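**The Vacating of Room 8**

Under the house rules of the Trutbridge Residence, a room is considered vacated when three conditions have been met. The key has been returned, the account has been settled, and the contents of the room have been compared with the register and signed for by a member of the Office of Rooms. Until then the resident is considered to be in residence, wherever the resident may be.

Mr. Hongjun Qiu returned his key on Saturday, June 12, 2021, and settled his account the same morning. He left a forwarding address in Sterkau and a deposit of 1000, which the Residence was to refund upon completion of the third condition. The matter was assigned to Ms. Marlene Peixoto, Deputy Registrar.

Ms. Peixoto had conducted such comparisons for many years and did not expect to be long. She entered Room 8 with the register under her arm and began, as the procedure directs, with the bathroom.
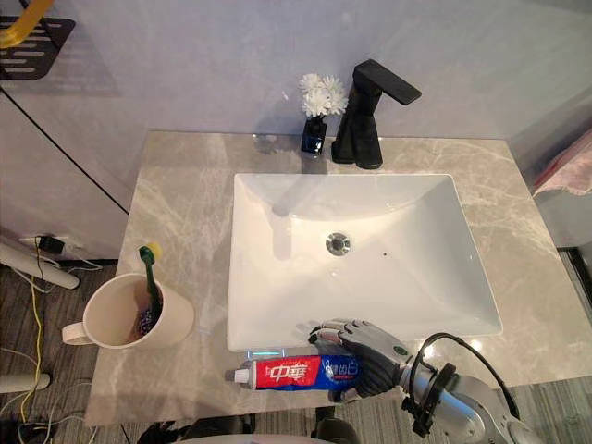

*Room 8, washstand: marble counter, white sink, black faucet. Flowers, mug and toothpaste not in register.*

The fixtures agreed with the register in every respect. The remaining articles did not appear in it. A toothbrush with a green handle stood in a cream-colored mug, and a small black vase of white flowers had been set beside the faucet. The toothpaste lay along the front of the counter, its cap toward the mug.

The procedure makes provision for articles left behind. They are to be classed as abandoned, forgotten or gifted, and the class determines the shelf on which they are stored. Ms. Peixoto considered the toothpaste forgotten. She considered the vase a gift, although to whom she could not determine. The toothbrush troubled her. A person who leaves for another town may overlook a mug, but he will ordinarily want his toothbrush by evening.

She wrote to her superior, Ms. Corina Camenzind, requesting a ruling. Ms. Camenzind replied that a toothbrush in daily use constituted evidence of continued occupation, and that the comparison should be suspended until the resident had been heard. A letter was sent to Sterkau. It asked Mr. Qiu to state whether he had left.

His answer came within the week and was brief. He had left. He had bought another toothbrush at the station. The flowers were for Mrs. Lanying Gu of Room 9, who had twice admired the black vase through the open door and who was welcome to both. He would be grateful for the deposit.

Mrs. Gu was accordingly interviewed. She confirmed that she had admired the vase. She declined to remove it, on the ground that it looked well where it was, and asked whether she might continue to visit it. Ms. Peixoto informed her that visits could be made only to residents. Mrs. Gu replied that, as she understood the position, Mr. Qiu still was one.

No error could be found in this. The visits were entered in the visitors' book under Mr. Qiu's name.

There remained the floor. The register gives floor coverings a page of their own, and Ms. Peixoto returned to complete it with Ms. Cuiping Qin of the Furnishings Section, who had chosen the carpet and was able to confirm it. It was low in the pile and streaked in grays from nearly white to slate. Ms. Qin was satisfied with the streaks. She drew attention, however, to two white strips that ran across the carpet and were not part of the pattern as ordered from Stöcker. Ms. Peixoto entered them under Remarks.

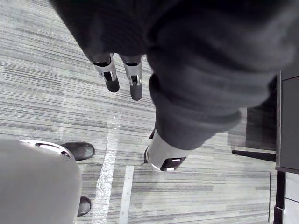
**STERKAU, July**

To the Office of Rooms, Trutbridge Residence

Dear Ms. Peixoto,

I acknowledge receipt of your second letter and of the extract from the register, which I have read with care.

With regard to the strips, I have no statement to make. I lived in the room for two winters and must have walked over that carpet every day, yet I find that I remember it as plain gray. Please enter whatever is correct.

With regard to the visits, I have no objection. I would ask that the water in the vase be changed, and that Mrs. Gu be told the window in the bedroom sticks in damp weather and should be lifted before it is pushed.

You ask once more whether I consider myself to have left. When I wrote in June I was quite certain. My room here looks toward Gavuvberg and has a good desk, and I have no complaint to make of it. But I have kept the extract on the desk, and in the evenings I have gone over the list of my own things as you set it down, and I am less certain than I was.

I should be obliged if the deposit were held for the present. Kindly inform me of the rent due, and leave the mug where it is.

Yours faithfully,

Hongjun Qiu
Room 8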